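4.2 Sizing the Cell Before Buying It

Most of the money in a small automation project is committed long before anyone powers up an arm. By the time the purchase order for the robot goes out, the table size, the fixture, the tray layout and the floor plan have usually been settled by habit or by whatever was left over from the last job. We wanted to see how much of that could be decided on paper and in simulation first, and the results were encouraging enough that we now treat the simulated cell as a budget document in its own right.

The test case was the Millambridge shop, which makes short runs of machined parts and had set aside funds for one arm and one fixture, with a second arm to follow if the first paid its way. The Planomell planning tool was used to build the cell, and each item placed in it was tied to a line in the budget sheet. Moving a fixture in the model therefore moved a cost, and the shop staff picked this up very quickly (they were arguing happily over the position of the tray within the first session). Figure 3 shows a layout with the arm on its mounting plate and the fixture placed nearer than the tray.
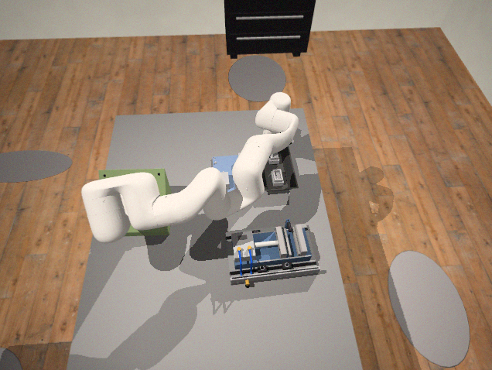

Figure 3. Simulated cell with the arm reaching across the work surface. The clamping fixture is at right center, with the dark tray beyond it.

Three cost drivers came out of this stage. The first was reach. A longer arm is the easy answer to a crowded table, and it is also the answer that eats the fixture budget. We scored 36 candidate layouts against two arm sizes, and in 9 of them the shorter arm could serve every pick and place point once the tray was turned or shifted. That gave the shop a real choice! The longer arm stayed on the list as an option, priced separately, and the difference was held back for tooling.

The second driver was the fixture. Shops tend to budget for the arm in detail and put down a single round number for everything that holds the part. We asked for the reverse: jaws, base, rail, stops and spare hardware each got a line, with a lead time beside it. Sampaio, the supplier chosen for workholding, quoted these items separately, and the longest lead time in the whole plan belonged to a set of jaws. Ordering those in September, ahead of the arm, was the single most useful change to the schedule.

The third was floor space, which shops rarely price at all.

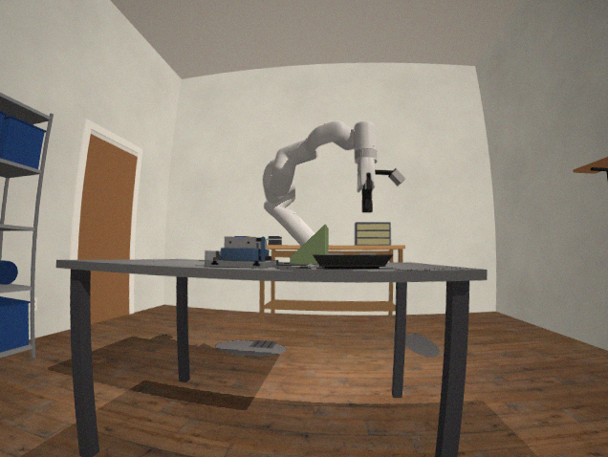 Every table, shelf and rack that stays in the room has to be walked around, cleaned under and kept out of the arm's path, so we gave furniture the same treatment as equipment. Each piece was marked as keep, move or replace, with hours of labor entered for the last two. A second table behind the main one, for instance, is cheap storage until someone has to reach it while the arm is running, and at that point it needs either a guard or a rule about when it may be used. Both cost something, and we were delighted to see the staff start adding these lines without being asked.

The Momilell cost model was then run 200 times with prices and lead times varied within the ranges given in the quotes. Almost 100 of those runs left enough in reserve to buy a second gripper in the first year. The runs that fell short did so mainly on integration hours, and Section 4.3 takes up how those hours were estimated and where we think the estimates are still too low.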